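Visit Report: Zirdale Training Rooms, Stevthorpe
13 November 2019

The delegation was received by Eftychia Mavromatis, who is responsible for operations at the Zirdale site. The purpose of the visit was to review the storage tasks carried out with hand-held grippers and to hear an account of the fault that stopped work on them earlier in November.

The site records people opening lockers and handling small objects and cloth. The recordings are used to train the Kouris arm, which is kept in a separate hall. Ms. Mavromatis explained that 717 recordings had been accepted before the fault came to light.

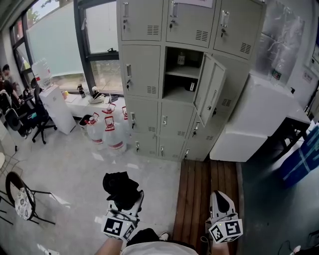
The fault itself was simple. After a routine cleaning, the right gripper was put back together with its marker block turned a quarter of the way around. The tracking software, Urent, accepted the block without a warning and logged the wrong wrist angle for 22 working hours. In that time 275 recordings were made, and all of them have been withdrawn.

The error was found in the hall. On its first run with the new data, the Kouris arm reached for a locker door at the wrong angle, struck the edge and bent one of its own fingers. Fotis Drakos, the safety officer, pressed the stop button. No one was inside the barrier and there were no injuries.

Mr. Drakos presented the changes now in force. Each block carries a scribed line that must meet a line on the gripper body, and a second person signs for the match before work begins. The arm runs at reduced speed whenever new data is loaded.

The delegation asked whether Urent could be made to reject a turned block. This has been requested from the supplier, and no delivery date has been given. A copy of the incident record, number 394, will be sent to members with the minutes.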